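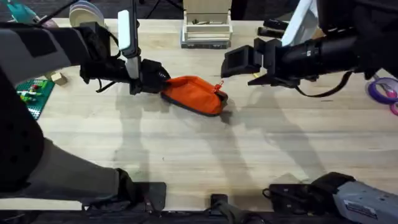 Print this page
E-mail this page

February, 9 in the evening

So I finally did the pencil case thing. I've been saying since Christmas that I'd sort out every little zippered bag in this house and tonight, with snow coming down and no good reason to go anywhere, I made a pot of tea and got going. There were 11 of them!! I counted twice and then had to go sit down.

The orange one is still my favorite. I bought it in Metness the summer we got rained on the whole trip, and it has been a pencil case, a first aid kit, a place for foreign coins and (for one bad week) somewhere to keep a banana. I like the dark bottom on it, it doesn't show the dirt, and I like that silly little red zipper pull. It's gone soft and a bit rumpled like an old slipper. I was going to give it to Kjell for his drill bits but I changed my mind by the second cup of tea – he can have the gray Chamoun one, which never closed right for me anyway.

What I can't get over is the stuff I keep. Old receipts. A key to I don't know what. Three dead pens from the Clirnari bank and one live one, which I found by drawing on my own hand. And Lego, of course, Lego in everything. The bricks were supposed to live on the green baseplate until somebody builds something with them, and they never do, they wander. I found a white one in my coat last week. I put the strays in a jam jar for now and I'm calling that a system.

Kjell Westerberg, if you ever read this, I know about the screws in the sugar bowl.

Called Anonis about the lamp again. They had me on hold for 77 minutes, and that's with me doing the dishes and wiping down the stove in the meantime, so at least the kitchen got something out of it. The girl was very sweet and said it would ship this month. She said that in January too.

Anyway, five bags are going in the donation box, 2 went in the trash (one smelled like sunscreen and something worse), and the rest are back in the drawer standing up in a row like library books. The orange one gets my good pencils and the tiny scissors. I should label the drawer. I won't, but I should – the label maker needs tape and the tape is probably in one of the bags I already zipped up.

Soup tomorrow. Use the carrots first!

Print this page | E-mail this page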